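**Suture practice sessions move to the Bromora room**

The spring block of suture practice opens on March 18, 2022, in the Bromora room on the second floor. The old room is being repainted and won't be back in use until June. Lockers stay where they are, so bring your gloves and loupes up with you.

Waldemar Olszewski is running the block again, with Nikola Tokarz covering the late sessions. There are 55 places. Residents who missed the winter block get first choice, and the sign-up sheet is on the door of the supply room.

The first two sessions are on thread handling only. Most of the trouble in the winter block came before the first stitch: tails left too long, thread picked up too far from the needle, strands crossing under the instrument. Waldemar wants everyone to spend time just holding, passing and letting go of the thread before going on to knots. Fine, pale thread is easy to lose against a bright surface, so practice finding both strands before you move the jaws.
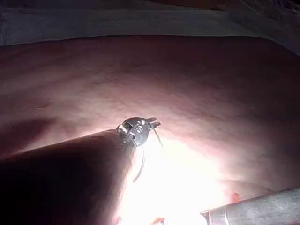 ## Supplies

We have 288 packs of practice thread in the cabinet, sorted by size. Take one pack per session and write your initials on the list. Opened packs go in the gray tray and can be used by the next group for knot work. Please don't put them back with the sealed ones.

The practice pads from Engebretsen have arrived. They have a curved top, and stitches pull differently on them than on the flat pads. Start at the highest point and work down one side. Pads with torn edges should go to Remigiusz Szewczyk, who is keeping a box of them for the students.

## Knot sheets

The new knot sheets are printed and hanging by the sink. Przemysław Pawlak redrew the surgeon's knot after several people said the second throw was hard to follow. If you still have the old sheet in your binder, throw it out. Questions about dates and places go to Nikola.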